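Brikley tenants: lower water bills start in your kitchen

Water rates in Calloway go up in May. The building pays one bill for all 40 units, and the cost is split by floor area, so what one household saves is shared by everyone. Last quarter the building paid $966 more than in the same quarter a year before. Part of that was the leak in the boiler room, which has been fixed. The rest was ordinary use.

Kitchens are a good place to cut back. A tap left open through a full round of dishes uses far more water than a filled basin, and most of it goes down the drain clean.
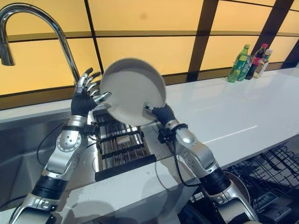
Imani Nakamura
Resident Services, Destirer Property Management

Scrape plates into the trash or the compost bin before they go near the sink. Fill the basin a third of the way with hot water and a little soap, and wash glasses first, then plates, then pots. Rinse everything together at the end with the tap at half flow. Greasy pans can soak while you eat.

If you have a dishwasher, run it full and skip the rinse beforehand. The eco setting takes longer but uses less water. Please don't run it after 10 p.m., as the pipes on the east side are loud and we still get complaints from the second floor.

Dripping taps should be reported, even slow ones. Put a cup under the tap for an hour and tell us how full it gets. That helps the plumber decide which units to visit first. Requests go through the Cevix tenant page or the paper slips by the mailboxes. Repairs to taps and washers are free to tenants.

We also have low-flow tap heads at the office. They screw on by hand and fit most of the kitchen taps in the building. The limit is one per unit. Pick yours up on Wednesday between 3 and 6 p.m., and bring the old one back if you want us to check the size.

The new rates and the way the bill is split are posted in the lobby next to the elevator.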